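Bedley to keep its water fountain, minus the water

Bedley council voted on Monday night to keep the drinking fountain outside the Soriano Street library, settling a question that has occupied the town since March and the letters page for what feels like longer.

The fountain has been dry for most of that time. A plumber called in to fix a slow drip found that the pipe feeding it ran under the library steps, the bike rack and a corner of the car park, and quoted accordingly. Council staff turned off the tap, put an orange bag over the spout and recommended removal.

That might have been the end of it, had the bag not blown off. Residents who had walked past the fountain for years without a glance discovered strong feelings about it, and a petition left on the counter at Zilton Bakery gathered almost 500 signatures, a good turnout for a town that couldn't fill the ballot at the last election. 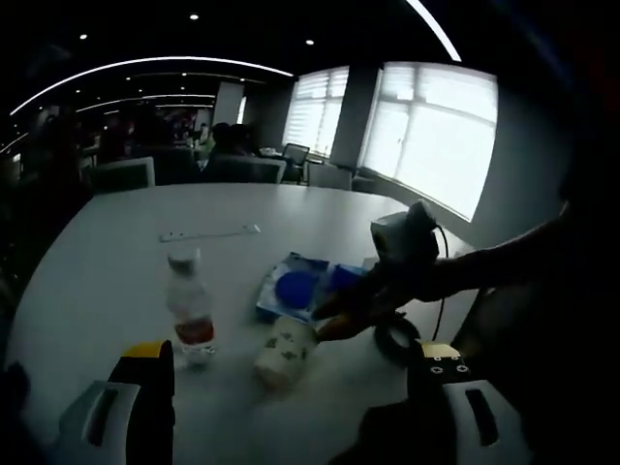

Rodel Quiambao, who started the petition, told the meeting that a town centre without free water was telling people to buy a bottle or go home. He had priced a small bottle at the servo that afternoon and was prepared to share the figure. The mayor said that wouldn't be necessary.

Councillor Princess Fajardo wanted to know how many people had used the fountain when it worked. Staff said there was no record. She then asked how many had complained when it stopped, and was told 63, of whom 25 had written in before it was turned off, about the drip.

The debate ran for 47 minutes, comfortably longer than the one on the annual budget. Suggestions from the public gallery included a rainwater tank, a second fountain for dogs and a sign directing thirsty people to the pub, the last of these from the publican.

In the end councillors agreed to retain the fountain "in its current condition" while quotes are sought for a new pipe by a shorter route. The orange bag will be replaced with a fitted cover in heritage green, to match the bins.

Quiambao called the result a win for common sense — then asked when the water would be back on. Staff took the question on notice.

The library has put a jug on the front desk in the meantime. Borrowers are asked to bring their own cup and to keep it away from the large print section.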